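3.2 Storage on the counter

In the Prindside households, the counter was used for storage as much as for cooking. Participants kept diaries of where each item stood at the end of the day, and the 346 entries collected by August were coded by item and by distance from the main cutting surface. Containers with lids were coded apart from open ones. Small appliances were treated as fixed unless the diary recorded a move of more than 17 cm.

Most appliances stayed against the wall. Toasters and toaster ovens were usually kept side by side, as in the kitchen in Figure 2, where canisters and a utensil crock take up the right side of the counter and a large cutting board lies in the middle. Oberholzer's earlier work in Cullport found the same split between a back row of appliances and an open middle area, though his kitchens were smaller and few had a separate table.

Canisters were harder to code. Some held dry food in daily use and others had not been opened for months, and the diaries did not always say which. We followed Bassi in coding by position alone. This probably overstates how often the containers nearest the board were used, and the results in Section 4 should be read with that in mind.
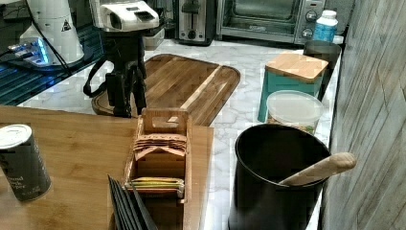 Figure 2. Counter with cutting board, toaster, toaster oven and storage containers.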